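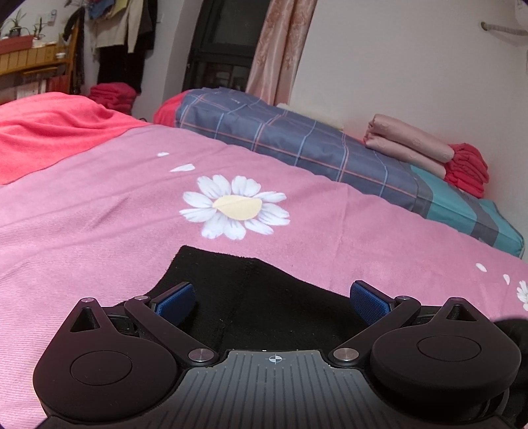
Tournament draws look like pure luck from the outside, and my job in this session is to convince you that most of the work is done before anybody reaches into a bowl. We'll be building one with 16 teams. When I do this at home I write the team names on scraps of paper and spread them out on the bed, and if yours has a pink daisy-print sheet on it like that one, great, the scraps show up nicely and you can push whole groups around with one hand. Please do try it on paper first! I've watched people go straight to a spreadsheet and lose a team somewhere between the seeding and the groups.

Start with pots. Sixteen teams, four pots of four, ranked by last season's results. Pot 1 is your strongest four, Pot 4 is your weakest four (don't call it that in front of the coaches). Each group gets one team from each pot, so you end up with four groups of four and no group made up entirely of favorites.

Then the restrictions. In our made-for-class league, Skonotis and Gatava share an arena, so they can't both be at home on the same night. Joo and Mollura come from the same region, and the rules say regional neighbors stay apart in the group stage. Write these down before the draw, on one page, and have every team sign it. A restriction that shows up after the balls are out is just an argument waiting to happen.
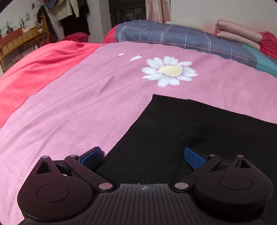
Now, what happens when a restriction bites? Say Joo is already in Group B and you pull Mollura, and Group B is next in line. You skip to the next open group, Mollura goes into C, and the next team drawn from that pot fills B. Easy enough. The messy case is the last ball, when the only open spot is one the team isn't allowed to take. So before placing anyone, look ahead and check that the teams still in the pot have somewhere legal to go. Murray Chan walked through a nice one of these in the June session, and his worked sheet is in the course folder (look at page 3, the arrows are the good part).

Group games: four teams playing each other once is six games per group, so 24 in total. Top two go through to the quarterfinals, winners against runners-up, and teams from the same group go in opposite halves of the bracket.

For next time, draw your own groups with both restrictions in place, and write up to 200 words on any spot where you had to skip. Bring the scraps if you kept them.

Last updated: June

This site uses cookies to remember your settings. Accept | Decline

Contact the course office | Copyright, all rights reserved | Back to top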